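Re: [claleck-list] Saying no to the "quick call"
Posted in October, 9:11 pm, by the Ludurham host

Hi all,

I'm replying to this one from a few nights back, which I've had open in a tab ever since:

> I can't turn down a quick call. Someone writes "got 5 minutes?"
> and I've said yes before I've looked at my calendar. Then it's
> the whole afternoon and my own work starts after dinner. How do
> the rest of you handle it without sounding cold?

Oh boy, do I know this one. I did it for years when I was at Funov, and I was kind of proud of it too (always available! so helpful!). My record was 11 calls in one day, and I couldn't tell you now what a single one of them was for.
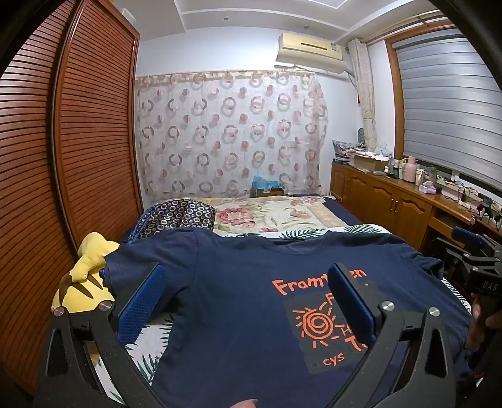 What changed things for me was a dumb little rule: I don't answer any request for my time in the same hour it comes in. I just let it sit. If I'm home I go do some chore, something with an end to it, like getting a T-shirt flat on the bed, the navy one with the orange lettering, and by the time I'm back at the laptop the panicky "yes yes of course" feeling has mostly gone. Then I write back with a question of my own, usually "what would you need from me by the end of it?" You'd be amazed how many people just answer that in the email and the call never happens. I kept a tally one month, and out of 9 requests, 7 got settled in writing.

The other two I took, and they were good calls! I'd had time to think first.

As for sounding cold, I've decided that's mostly in our own heads. I used to pile on three apologies and an excuse. Now it's one line: "Can't this week, send me the short version and I'll look at it." People are fine with it.
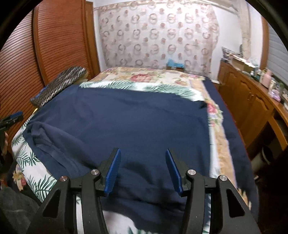

Dovhaniuk wrote to me off-list that this only works with equals, and that with a boss the hour of silence is going to be noticed. Fair point, and I don't have a great answer. With my old boss I used to send "saw this, back to you by 3" and that bought me the hour anyway, but he was an easy one.

Does anybody have a version for clients? Mine phone without writing first, so there's nothing to let sit.

Talk soon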